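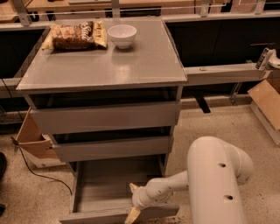 Three-drawer cabinet

A three-drawer cabinet is a low storage unit with three drawers set one above the other in a single column. It is used in offices, workshops, laboratories, kitchens and bedrooms, either freestanding or pushed under a bench or desk. The top is normally finished to the same standard as the drawer fronts and serves as a small table. In office supply catalogues the form is often sold as a pedestal; in home furnishing it is more often listed as a drawer unit or a small chest.

Construction

The basic parts are the carcass, the drawer boxes and the runners. The carcass consists of two sides, a back, a base and a top. Each drawer box has a bottom, two sides, a back and a front panel. The front panel may be part of the box or a separate piece fixed over it with screws from the inside. Separate fronts can be adjusted after assembly so that the gaps between drawers are even.

Carcasses are made from sheet steel, solid timber, particleboard, fibreboard or moulded plastic. Steel units are usually powder coated. Board units are covered with melamine, veneer or a painted film, which may be matt or gloss. Gloss tops are easy to wipe clean but show scratches, dust and the marks left by cups and bowls. Grey, white and black are common colours for office and workshop use.

Handles are fitted to the front panel or formed from it. Where there is no handle, the user grips the upper or lower edge of the panel, or a catch releases the drawer when the panel is pushed.

Runners

Drawers in the simplest units slide on timber or plastic strips fixed to the inside of the carcass. Roller runners use a nylon wheel at the front of the carcass and another at the back of the drawer. Ball-bearing runners are stiffer and carry heavier loads.

Runners are described by their extension. A three-quarter extension runner leaves the back part of the drawer inside the carcass when fully open. A full extension runner brings the whole box clear. Most have a stop at the end of travel, and many have a lever or a lift-off point that allows the drawer to be removed for cleaning or repair.

Worn or bent runners cause a drawer to drop at the front, to sit crooked or to stay slightly open. Dirt in the track has a similar effect and is cleared with a brush and a dry cloth.

Sizes

Drawers may be of equal height or graded, with the shallowest at the top. Graded units commonly have two shallow drawers for stationery or small tools and a deep lower drawer for files, bottles or bulky items. The Buvlow pattern, an equal-drawer type, has a depth of 769 mm and is meant for deep workbenches. Its runners are spaced 200 mm apart on centre. The shorter Evby unit uses the same runners on a shallower carcass.

Stability

Opening a drawer moves its weight forward of the carcass. If several loaded drawers are open together, the cabinet may tip towards the user. The risk is greatest when the upper drawers are heavily loaded and the lower ones are empty. An empty lower drawer pulled well out adds little forward load, but it can be tripped over or stepped on.

Three methods are used to limit tipping. An interlock allows one drawer to open at a time and holds the others shut. A counterweight, normally a steel plate, is placed at the back of the base. A wall fixing ties the carcass to the building. Units without an interlock can have all three drawers open at once. In the Metora range the counterweight is supplied separately and must be fitted before the drawers are loaded.

Drawers opened in steps, with the bottom drawer out the farthest, leave part of each one visible from above. In this position the contents can be checked without closing any drawer. Opening the top drawer farthest hides the lower two.

Use of the top

The top is generally treated as a shelf for items in current use. In shared workrooms it often collects dishes and packets of food. Load ratings for the top are given separately from those for the drawers. The Drakos steel unit is rated at 80 kg on the top, evenly spread.

Anything standing on the top can slide or fall when a stiff drawer is pulled hard. Amedeo Pagano's workshop fitting notes recommend a raised lip on the back edge, and a rubber mat where ceramic or glass items are kept.

Care

Painted and melamine surfaces are cleaned with a damp cloth and mild detergent. Abrasive pads dull a gloss finish. Crumbs should be vacuumed from the drawer floor and the corners of the box. Ball-bearing runners are oiled lightly; nylon rollers are left dry.

See also

Chest of drawers
Filing cabinet
Tool chest
Workbench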